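Weekends Away | Coast & Country
Home Destinations Walks Food Subscribe
Jul 13, 2018 – by Naheed Zaidi

I had driven past the turning for Plodamitz Head so many times that my sister stopped believing I'd ever take it. You come off the main road by the garden centre, go down a lane with grass growing up the middle, and just when you think you've ended up in somebody's farmyard, there's the sea! All of it, on both sides.

The car park takes 21 cars if everyone is polite. It costs £2 for the day, coins only, and the machine doesn't like new ones.
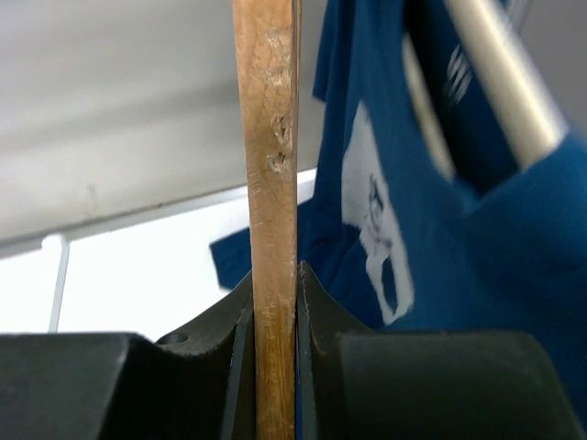
Up to the lookout

It's 600 steps from the car park to the old lookout, or so the sign says (I lost interest in checking at the first bench). The path is steep to begin with and then lovely, all thrift and gorse and rabbits. I went up with Jailson Moura, who grew up in the village and now leads walks here most mornings from spring until November. He stops a lot, which I was grateful for, and he knows which rocks the seals like. We saw one fat grey one, asleep – it didn't so much as lift its head.

From the top you get the whole bay, the harbour wall and the Bangash light away to the west. Bring binoculars if you have them. I'd left mine on the kitchen table.
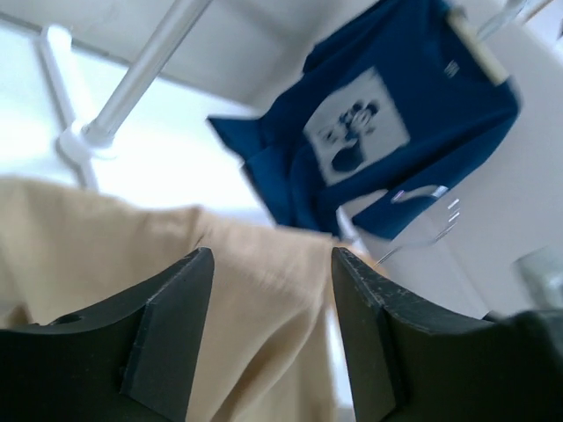

Where to eat

Fiker, on the harbour, does a crab sandwich for £7 that I'm still thinking about. The bread is thick, the crab is piled up properly and you get a heap of salty crisps on the side. Get there before noon or you'll be queuing with the sailing club.

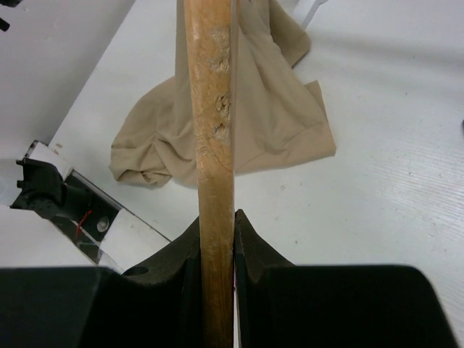

If it's full, walk round to the kiosk by the slipway for tea and a slab of ginger cake, and sit on the wall with your legs dangling. I did both, in the interests of research.

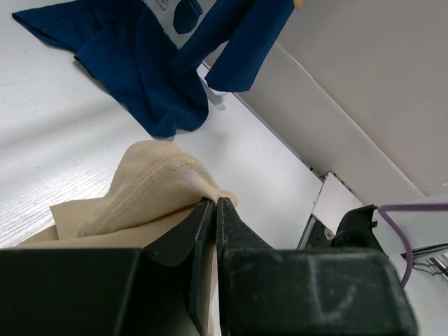 The wind on the headland is the one thing I'd warn you about. It was sunny and still in the village and blowing a proper gale at the lookout, so take a layer even in July. Something soft in beige or cream knit will do nicely, the sort you can crumple into a bag and forget until you need it. I had a thin cotton shirt and spent the walk down with my arms folded, while Jailson strolled along in shorts.

Buses run from the station to the harbour, though the last one back leaves earlier than you'd like. We stayed the night at the Lultix guesthouse, in the back bedroom, where you can hear the boats clinking.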